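Kenska Stoneware Mug, 'Plemunico' shape

Back in stock from April. Pale glazes first, darks to follow when the kiln is free.

Thrown and finished by Dymphna Daly at the Duggan yard. Same clay as the Kenska bowls and the small jug, so a mixed shelf will look right together. Straight sides, slight foot, handle big enough for three fingers (four if yours are slim). Sits flat. Stacks two high at a push, wouldn't go higher.

Holds 51 cl filled to the brim. That's a big mug – a proper builder's tea plus milk, or soup. If you want the smaller one it's the Uvitz, other page, same colours.

Glazes
Chalk – off white, slight speckle
Oat – warmer, speckle shows more
Slate – dark, satin, April onwards
Moss – sold out, not sure when

Every batch comes out a bit different. Chalk from the top shelf of the kiln tends to go whiter, lower down it goes creamier. We don't sort them. If you're matching to mugs you already own put a note on the order and Diarmuid will have a look through the box and pick the closest. No promises.

Price
18 each
Box of six, 20 off the total
Postage worked out at checkout, collection from the yard is free 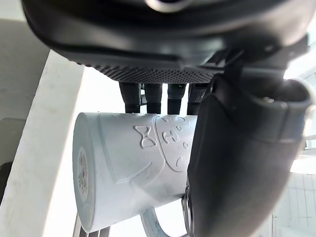
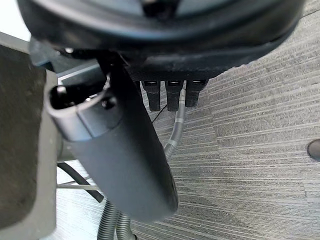
Kenska range, Plemunico page. Glaze chart sent on request.

Care
Dishwasher fine, top rack. Microwave fine. Not for the hob or under the grill. Don't pour boiling water into one that's come straight out of a cold shed, let it warm up first. Tea stains come off with bicarb and a damp cloth, leave it ten minutes. No wire wool please, it leaves grey marks that look like scratches and then people write to us about scratches.

The foot is unglazed. Dymphna sands them all but clay is clay, so if yours feels rough on a good table rub it on a bit of fine wet and dry paper and rinse. Takes a minute.

Seconds
Usually a few on the go. Pinholes, a drip in the glaze, handle a touch off straight. All hold water, all safe to use. 12 2 left at the last stock take was a typo, sorry to those who rang – it was 122 and that was the whole range, not just mugs. Seconds are sold from the yard only, we don't post them.

Breakages
Packed in shredded card, two layers. If one arrives broken send a photo of the peices and the box and we'll send another or refund, whichever you like. Keep the box til you've heard from us.

Trade
Cafes and shops, minimum two boxes. Plain foot or your name stamped underneath. Stamping adds three weeks and we need the artwork in black, no greys, no fine lines. Ask for Diarmuid Nic Giolla, mornings are best. He's loading the kiln after lunch and won't hear the phone.

Also in this range: bowl, small jug, Uvitz mug, butter dish (lid sold seperately if you've dropped yours).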